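Drokent Wall Hook, Black

A curved utility hook for garages, mudrooms and workshops. Mounts to any flat upright panel at least 17 mm thick. Screws included. Sold singly or in packs of 9.

Item no. 428
Finish: black
Ships from our Carrillo warehouse

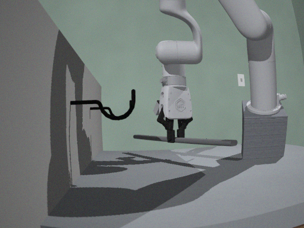
Mounting height is up to you, but leave enough room below for whatever will hang there. On a gray panel a black hook like this one is easy to find at a glance. Returns accepted through March.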